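May 14, 2021
To: Angeliki Sfakianakis
Re: Flodedum hand grippers, upkeep and setup

Quick one, full numbers come with the next claim.

Both hand units are back in service. Finger pads were the main headache since March -- the rubber glazes over and thin stuff starts to slip. New pads fitted on the pair, mesh inserts cleaned and reseated. Supplier is Avotiņš now, Trurner couldn't hold the notch depth. Spent 56 of the 100 pads in the budget line, more than planned, becuase the first lot was cut wrong and went in the bin.
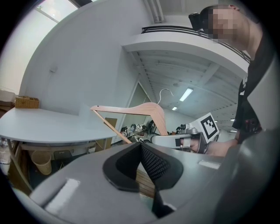 Marker cubes: re-glued one, reprinted the faces on the other. Tracking was dropping out whenever the cube turned away from the head camera. Kęstutis Venckus redid the calibration, drift is down to 2 mm over a full session. Good enough for hangers, not yet for cutlery.

Still open:

- trigger spring on unit B, sticky again after about 16 hours of use. Flanonex part on order, no ship date
- head strap padding, worn flat
- written check routine for the start of each shift -- half done, Kęstutis has the draft

Ask: can we move the leftover travel money to spares? Need a yes or no before I reorder pads. If no, we run the old ones longer and swap them side to side, and I'd expect more slips on the narrow objects.

Invoices to follow seperately.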